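Wendik Community Help > Handheld grippers > Care and repair

Jaws don't close evenly after changing the pads on a handheld pair

sofa_bench
Posted 20th December

Hello all, and sorry in advance for the length of this one. I look after a pair of handheld grippers that we use for recording sorting tasks, small stationery and household bits mostly, at a table in the front room. The ribbed pads on one of them had gone shiny, so I swapped them for a fresh set from Tekden, and ever since then one jaw seems to reach the middle before the other. Thick things are fine. Pens are hopeless - they roll to one side and squirt out of the tip, and my recordings are full of me chasing them over the cloth.

I've had the pads off twice and put them back with what I thought was the same pressure on the screws. The light comes up green as usual and the software doesn't complain. Is it the pads, or have I bent something? I would rather not send it away before the holidays if I can help it.

Tatu Mutiso
Helper, member for 5 years

Hello, and don't worry, I very much doubt you've bent anything! I did the same to mine in May and spent a whole evening convinced I had ruined it. When new pads go on, it's ever so easy to leave one sitting a hair proud at the root, and then the jaw behind it looks as if it's running ahead when it's really only the rubber touching first. Go through it in this order and be patient with yourself.

1. Switch the gripper off and let the jaws open fully. Take both pads off and wipe the seats with a dry cloth. Old glue hides in the corner nearest the bolt, so have a good look there with a torch.

2. With the pads still off, close the jaws slowly by hand. If the bare tips meet in the middle, your linkage is fine and you can stop worrying about it. If they don't, slacken the round bolts a quarter turn, bring the tips together and nip the bolts up again a little at a time, going from one side to the other.

3. Refit the pads, pressing from the root towards the tip. Then open the jaws over the table and look straight down between them, comparing how each pad lies along its jaw. I do mine with the other gripper and the usual clutter still out, as I'll want the pens in a minute anyway.
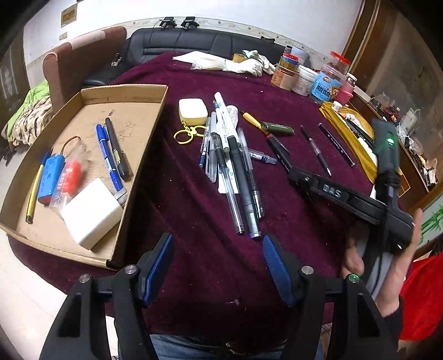
4. Try it on the awkward things first. Pick up a thin pen across the barrel, then a fat marker, then something squashy like a sponge. Do 12 lifts of the thin pen, and if it still rolls the same way each time, go back to the pad on that side.

5. Switch on, run the open and close calibration again, and save it. People forget this one, me included, and the old zero will make good pads behave badly.

kioko_fan28

Mine was just a pad on upside down. Check the ribs run the same way on both.

sofa_bench

Thank you both, that's very kind. The bare tips do meet, so it looks like a pad - and there was a crumb of old glue right by the bolt, Tatu, exactly where you said. I've scraped it off and will do the lifts and the calibration after tea.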